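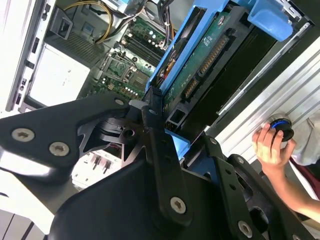 The Harer gripper beside the blue drive caddy, with a hand on the knob at the right.

I've wanted somebody to sell a decent robot kit for taking old desktops apart for years, and the Harer is the first one that has made me want to ring people up and tell them. Most repair benches I know throw away good parts for want of hands. A tower comes in, the memory is fine, the disk is fine, and the whole lot goes in the skip because an afternoon of screws costs more than the bits are worth.

What I like is how ordinary the thing is. The gripper is black metal plates and silver screws (you could strip it with the drivers you already own!) and the controls took me an evening to learn. Our trial at the Cindosberg workshop ran for 11 days on 24 old towers, and I'd happily have stayed for 100.

It has its faults. The Virnus software that comes with it is slow to start and its menus are a muddle, and the manual gives cables 2 thin pages when they deserve a chapter. Anyone who has looked inside an office PC knows how wires loop over everything you want to reach. I'd still choose it over the Anghel, a lovely machine that wants every case to be the same shape.

The tray won me over too. A processor gets its own pocket, a RAM stick lies in a long groove, and the hard disk stands upright in a slot, so you can see at a glance what you've got. 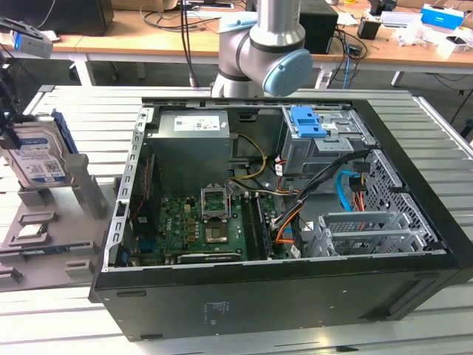
Who should buy one

Small repair shops, colleges, council reuse schemes. Borrow one for a week first if you can, and take your worst cases along, the cramped ones with the awkward drive cages. I'm putting my own name down for February.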